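We use cookies to remember your settings and to see which pages get read. By carrying on you agree to this. Manage cookies

Konholm hand-held grippers (pair): a review
By Ayuba Bonsu
November 2, 2024

I have never much liked the claim that you can teach a robot "as easily as showing a friend". I have shown friends how to do things. They get it wrong too, and they have thumbs.

Still, the Konholm pair comes with a lot of people saying nice things about it, so I gave it a proper go. You hold one gripper in each hand, do the job yourself, and the recording is meant to be good enough for a robot arm to learn from later. No arm in the room while you work, no joystick, no standing behind a safety line waiting for something heavy to make up its mind.

My comparison was the Narnberg remote control set, which I used for most of May. With that one you sit at a pair of handles and drive the real arms from a couple of metres away. It is slow and it makes your neck ache, but you do know at once whether the robot can manage what you are asking of it. Keep that in mind, as it matters further down.

Setting up

The Konholm grippers went together without any fuss. There is a strap for the back of each hand, and a mounting plate on top. The manual is thin and has been translated by someone in a hurry. It tells you to "close with feeling", and I spent most of a morning finding out how much feeling that was. Too little and the thing you are holding swings round in the jaws. Too much and the software marks the run as a bad grip and throws it away.

The software is Inport, and I have less kind things to say about that. It sorts your runs, trims the ends and gives each one a score. It won't tell you how it reached the score. I had two runs that looked the same to me in every way, and one came back fine and the other was binned. I wrote to ask why and was sent a link to the page I had been reading.

In use

I set myself 300 runs over the time I had the kit, all small household jobs: putting things away, taking them out again, handing something from left to right. By the end Inport had kept most of them, which sounds good until you remember that it is the one doing the marking.

Big, soft or square things are easy. A folded cloth is no trouble at all. Long thin things are where it gets fiddly, because you are holding one end and have to place the other, and every small wobble of the wrist is made larger at the tip. With bare fingers you would roll the thing a little to line it up. With these you can't, so you turn your whole forearm and look like someone trying to post a letter round a corner.

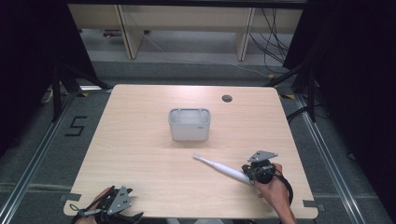

You do get better at it. My worry is what exactly you are getting better at. After 100 runs I had picked up all sorts of habits, such as coming in low and keeping my elbow tucked, and I couldn't say whether a robot arm would be able to copy any of them. The Narnberg set would have stopped me on the first try if the arm couldn't reach. The Konholm pair lets you carry on happily and find out later, when the table has been cleared and you have to set it all up again.

The left gripper also gets a lot less use than you would expect from the adverts. Plenty of jobs only need one hand, and the other just sits there getting heavy. You can switch it off in Inport, but then the runs are stored as a different kind and won't mix with the rest. I can't see why.

Comfort is fair. The straps are good and stayed put. I'd take a break well before the manual's suggested 48 minutes, though, as my right thumb was sore for the evening after I tried the full stretch.

Would I buy it?

For speed, yes, it beats remote control easily. I got through more in one afternoon with these than in several with the Narnberg handles. If you have lots of simple jobs to record and someone patient to check them, it does what it says, more or less.

I'd want to see Inport explain its scores before I paid full price. Lau make a single gripper that works with other software, and I have asked to borrow one. Until then the Konholm pair gets 2 stars out of five from me, and a third if they fix the left-hand business.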